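Gripper pads losing material along the inner edge
Doltgate Workshop Help, Actuators and End Effectors
Posted by Rezaul Karunaratne, January 2018

I am building a two-finger hand-held gripper at the Urton shared workshop. The fingers are black printed blocks with screw mounts. After 231 closing cycles the contact faces no longer meet evenly. Please advise whether the fingers should be reprinted or resurfaced.

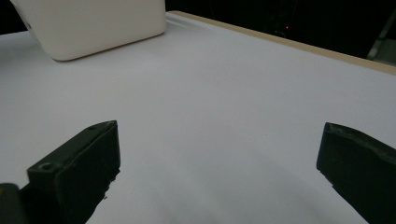
The contact faces were printed flat, with no separate pad, and the closing force is set by a Pramanik spring. I had planned to run 500 cycles before any service. The left finger is rough along its lower inner edge, with small chipped bits showing against the white tabletop. The right has worn spots along the top. Is this a fault of material or of alignment?

Lourenço Macedo
Alignment should be examined first. Close the fingers slowly on a strip of paper and pull. If the paper is held at the lower edge and free at the top, the fingers are toed in and the lower edge carries the whole load. Loosen the mounting screws, shim the finger by one sheet at a time, and repeat the test. The chipped edge may then be trimmed with a sharp blade and covered with a replaceable rubber pad. Reprinting before this correction would produce the same wear.

delleck_user124
We reprinted ours in a softer filament. No further trouble to date. Please state your infill.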